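Workshop Tips: Taming Hoses and Cords

Posted May 31, 2019

I finally got the garage to the point where I can walk from the door to the bench without stepping over anything, and three of you wrote in to ask how I did it, so I'm putting it all on one page. Most of it is hoses and cords. They were the whole problem! I had an air hose, two extension cords, the shop vac hose and a garden hose that lives in there all winter, and every one of them was in a heap by March.

Coiling first. I used to wrap everything around my elbow like my whole family does, and every cord I own had a permanent twist in it. Over-under is the way to go. Make one normal loop, then turn your wrist so the next loop goes in backward, then a normal one again, and keep switching. It feels silly for the first few tries and then your hands just do it. When you throw the cord out across the driveway it lies flat. If yours is already full of twists, lay it out straight on a warm afternoon, let the sun soften it up, and coil it once it's limp. Unplug it first, obviously.

Make your loops bigger than you think you need. My air hose is stiff, and when I tried to make it fit on a small hook it kinked in the same spot every time until that spot started to leak. Now it hangs on an old steel wheel rim screwed to the wall studs. The rim came from the salvage yard in Wollutport and cost me 3 dollars, and it's the best thing in the whole garage. A coffee can works the same way for lighter cords (screw it to the wall through the bottom, open end facing out, and file down that sharp edge first).

For ties I've gone completely over to hook-and-loop strips. I buy the Lambert ones that come 26 to a roll because they have a little slot in one end, so the strip stays on the cord when you undo it. Zip ties are fine for anything that never moves, but don't cinch them down hard. You should be able to wiggle the bundle a little inside the tie. I ruined a perfectly good lamp cord that way.

Anything that does move needs slack. My drop light slides along a track over the bench, and I had its cord pulled so neat and tight that it tugged at the plug every time I reached the far end. So slide your tool or light as far as it goes each way, see how much cord it wants, then add a hand's width and let that hang in a wide loop. Tie it on either side of the loop and leave the bend alone.

Label both ends! Masking tape folded over into a flag, with a marker. I did mine in colors at first and then forgot what the colors meant – so now I write words.

Shop vac hose: I hang mine over two Stullach paint roller hooks set 58 inches off the floor, which happens to be just the height where the end doesn't drag. Measure yours before you drill. I drilled twice.

Garden hose: drain it before it comes inside. Walk along it from one end with the hose over your shoulder and the water runs out ahead of you. Then screw the two ends together so spiders can't get in (I learned that one the bad way, and I'm not telling the story again).

Fittings get their own jar. I wipe mine with a rag, put fresh Telerum tape on the threads, and toss out any washer that feels hard or has a flat side. Wrap the tape the same direction the fitting screws in or it'll bunch up on you. Three turns is plenty for the small ones.

Next on my list is the drawer of phone chargers, and I have no plan for that at all. If you do, leave it in the comments, please!

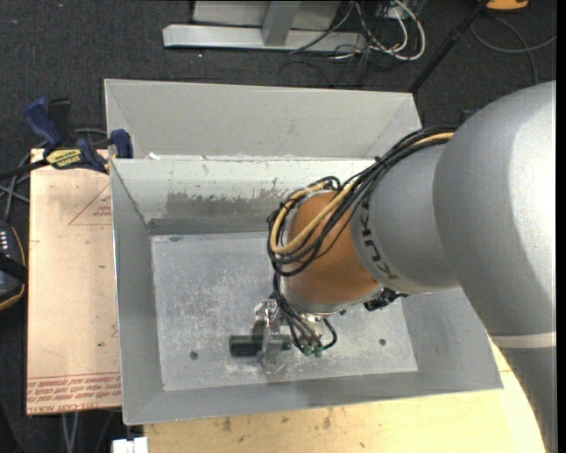 Black cables and a tan-yellow hose looping around a KUKA arm – nice wide bends.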